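July 26, 2020

People keep asking me when a machine will tidy the house. My answer hasn't changed since May: it can do parts of it, slowly, on a good day.

Moving one known object across a clear table is close to solved. Lids are harder. A lid has to be held at the right spot and lifted straight, and the box under it wants to slide. Raghda Abou Jaoude and I argued over this for a week. She thinks lids are a year off. I say longer.
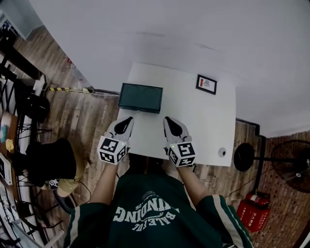
*Two hand-held grippers and the teal box with its lid on.*

People are good at this even with clumsy tools. Give someone a pair of grippers in place of fingers and they adjust. The software I've tried doesn't adjust much. It repeats the same grab from the same side.

Laundry is further away still, and I wouldn't wait for dishes. I'd pay 200 dollars for something that only put lids back on boxes. Raghda says she'd pay 60.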